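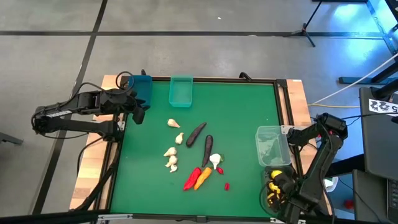 Two-arm bench with the green work surface, produce and bins laid out for sorting.

Flemar Gripper Evaluation Bench
Part no. FL-559
Supplied by Ultusum

The Flemar bench is a shared work surface for comparing grippers and cameras on the same task. It takes two arms, one on each side, so that two sets of fingers can be tried on the same items without moving the table. Each arm runs from its own controller channel and can be stopped separately.

Finger sets are sold in pairs. The Delum set is stiff and narrow, for small or hard items. The Quintana set is wider at the tip and gives slightly under load. Both fit the same wrist plate and are changed with 2 screws per finger. 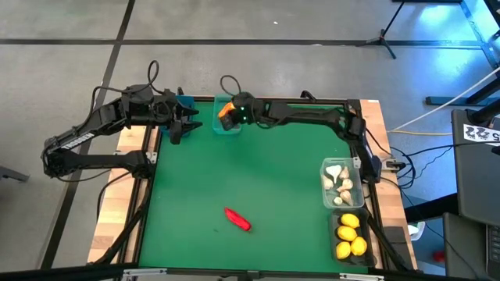
Arms can be parked high over the surface or brought down over a bin for pick and place work. We suggest running one arm at a time for the first trials, then both together once the reach limits are set. Arms are not included.

Camera options
Fixed overhead, low side view, or wrist mount. All three can record at once.
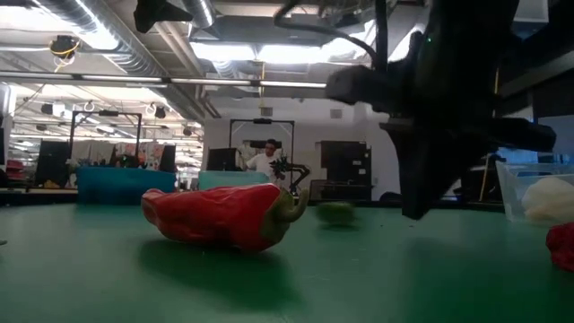
Low side view across the table, with a red pepper in the foreground.

The low view is useful for judging finger height above the table. It has a wide field and will pick up whatever is going on in the room, so allow for that when choosing a position.

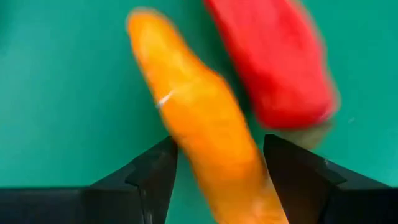 The wrist camera has a fixed focus and is the cheapest of the three. It keeps both fingertips in view at the bottom of the picture, which makes it easy to check whether an item is centered before closing. With a long orange item between the fingers and a red one close by, the gap between the two can still be made out, but skin texture is mostly lost. For surface inspection, order the fixed camera as well.

Trial period: 14 days
Spare fingertips: bag of 50
Bench setup: Jozefína Šimko
Controller questions: Bogdan Cârstea
Page updated October 2019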